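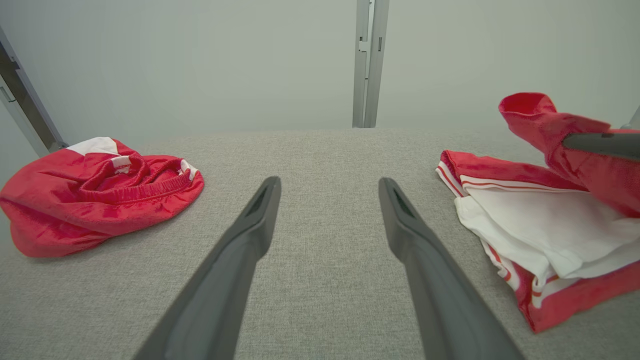 Notebook, textiles bench, August. Entry started 16:10.

Kit sorting, second batch. The garments are the red and white sports sets from Mostemel, shorts and tops together, sent back after the wash trial. Working surface is the grey upholstered one again. I would still prefer a hard top for folding. The weave grips cotton well enough but it also holds the underside of a stack when you try to slide it, and the bottom layer gets dragged out of square.

Notes on the red shorts, satin-type cloth with gathered elastic waist. These are the awkward item in the batch. The cloth is slippery against itself, so a half fold opens again as soon as the hand comes off. Left in a heap they settle into a rounded mound with the waistband somewhere on top, and the quickest way in is to find the waistband first and ignore the legs. Method used today:

Find waistband, pull flat side to side.
Shake once, lay down with waistband away from you.
Leg over leg, seams matched at the outside edge.
Hem up to waistband, then stop. A third fold does not hold.

The elastic makes the top end thicker than the hem end, so a pile of shorts all facing the same way leans after five. Alternate the direction. Algirdas Hunt suggested this last time and I did not write it down, so it is written down now.

Tops. White ones fold without trouble. The red ones with white trim are slower, as the trim is a different weight from the body and curls at the edge if it is folded across. Fold parallel to the trim where possible. Sleeves in first, cuff flat before the body is brought over. A rolled cuff left inside the fold makes a ridge through the whole stack and has to be taken out again later.

Stacking. Mixed red and white in one pile, as asked for on the Lukoševičius sheet, which wants complete sets and not colours kept apart. Order from the bottom: red top, white top, shorts. With the shorts at the bottom the pile slides about when lifted. Tried it both ways.

Colour. The sheet asks for a check on bleed from red into white at the trim. To be done at the window in the morning with the loupe, not under the bench lights. Do not sign off the column before then.

Bags. Stomia bags, size 115, take one full set with the air pressed out. The next size down closes but creases the waistband. Label goes on the flat side, lot 3325, with the set number written underneath in pencil. The marker pen comes off on the satin if the bag is stacked warm side down on the heater shelf, so keep that shelf clear.

To do:
Ask Clikimance whether the hard folding board is still on order or was dropped.
Re-fold 16 by hand, the trim was crossed.
Check waistband recovery on the shorts after a night folded. Measure relaxed width before and after, same ruler.
More pencils.

Stopped 17:45. Remaining garments to be left uncovered on the bench overnight, door shut. Continue from the shorts.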